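Stainless steel work table

A stainless steel work table is a flat-topped bench used in food preparation, packaging and light inspection. The top is usually a single folded sheet over a stiffening core, carried on legs with adjustable feet.

Construction

Tops are commonly made from austenitic grades containing chromium and nickel. Chromium forms a thin oxide layer that slows corrosion and re-forms after light scratching. Edges are turned down or hemmed to remove sharp corners. Some models have a raised rear edge that keeps liquids from running down the wall.

Load ratings vary with sheet thickness and bracing. The Wernero bench, sold through Doredwood, is rated at 300 kg evenly distributed.

Surface finish

A brushed finish is produced by drawing an abrasive belt across the sheet in one direction. It hides small marks better than a mirror finish but still reflects overhead light and nearby objects.
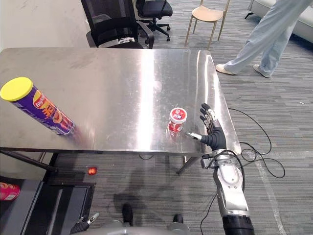 Brushed steel tabletop with a Lay's canister and a small bottle, both reflected in the surface.

Maintenance

Cleaning follows the direction of the grain. Chloride bleaches can cause pitting and are rinsed off promptly. Carbon steel wool is avoided, as embedded particles rust.

See also: Countertop; Passivation; Sheet metal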